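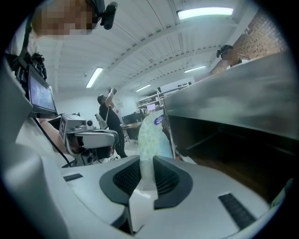

HAND-HELD GRIPPERS / SET-UP GUIDE / SECTION 4

Comparing two finger pads on the same tool

Search this manual
Enter a keyword
Go

Welcome to the fun part! By now your Prirari hand-held gripper is charged, paired and talking to the recorder, and you've worn the head camera long enough to forget it's there. In this section you'll run the same set of grasps with two kinds of finger pad, the Dernura mesh and the Orna smooth, and end up with recordings you can lay side by side. Allow a full afternoon the first time. Chinyere Abubakar and Garba Chukwu wrote the original procedure in August and we've tidied it up with what the bench crew learned from using it.

You will need

- one hand-held gripper, with a second one if two people are recording
- one pair of mesh pads and one pair of smooth pads
- the head camera, chest harness and chest display
- a test kit of 18 household objects, including at least one with a curved, glossy surface
- a metal-topped table
- soft cloth and the small hex key from the lid of the case

4.1 Fitting the pads

1. Switch the gripper off. Open the fingers all the way by hand.
2. Loosen the hex screw behind the left pad and slide the pad toward you. It should come away with a light tug. If it doesn't, give the screw another half turn.
3. Slide the new pad in until it clicks. Do the same on the right.
4. Close the fingers slowly and look down between them. The rims should line up. A pad that sits a touch high will pinch at the tip and throw off every grasp that follows.
5. Tighten both screws until they're snug and stop there.

CAUTION: Never change pads with the gripper powered. The fingers home themselves at start-up and they are quicker than you'd expect.

NOTE: Keep pads in matched pairs. Oluwaseun Adeleke puts a dot of nail polish on the back of each pair, one colour to a pair, and we've all copied him.

4.2 Dressing for the session

6. Put on the chest harness first, then the head camera. Going the other way tangles the cable nearly every time.
7. Tilt the chest display outward until you can read it by glancing down.
8. Run the cable down one side of your body, clear of your gripper arm. Reach out, reach up and turn right around. If anything tugs, re-route it now.
9. Wake the gripper camera and check its picture on the display. Both fingertips need to be in view with the fingers open and with them closed.
10. If two people are recording, hold each gripper up so the other one's camera gets a clear look at the square marker on the side of the camera housing. Wait for the tone.

CAUTION: Wipe markers with a dry cloth only. Spray cleaner lifts the print.

4.3 Running the grasps

11. Set the recorder to 100 frames per second and start a new session named for the pad type.
12. Choose your first object and stand it upright near the middle of the table.
13. Come in from the side with the fingers open. Close until you feel the object stop moving, then squeeze one step more on the trigger.
14. Lift to chest height, hold for a slow breath, and put it back down.
15. Repeat until you have 40 good lifts across the kit. Count a drop as a result and keep it. Drops are gold!
16. Swap to the other pads (steps 1 to 5) and go again, same objects, same order, same person on the trigger.

NOTE: Leave price stickers and labels where they are. Pads behave differently on paper than on a glaze, and you'll want to see that in the recordings. Just grip beside the sticker the first time and on top of it the second.

NOTE: Overhead lights can glare off a metal tabletop and wash out the gripper camera. Moving a step around the table usually fixes it. Salamatu Edet tried a grey cloth over the top and got cleaner pictures, but the objects slid differently, so if you use one, use it for both pad types.

4.4 Reading the comparison

17. Open both sessions in Olatunji and choose Align by Object.
18. Look first at the closing force trace. A steady climb means the pad is holding; a sawtooth means it is slipping and catching.
19. Play the gripper view and the head view together for any sawtooth you find.

This is where it gets exciting. In our own runs the mesh pads held curved objects at a noticeably lower squeeze, and the smooth pads let go of flat packets far more cleanly. Bello Tamuno still prefers smooth pads for nearly everything and has the recordings to argue it, so please try both before settling on a favourite.

CAUTION: Replace mesh pads after some 1000 closes, or sooner if the weave looks shiny. Worn mesh gives you smooth-pad results with a mesh-pad label on them.

If the two sessions won't align, check that the object order matches, then see Section 7, Clock Drift.

Section 4 last revised Sep 19, 2025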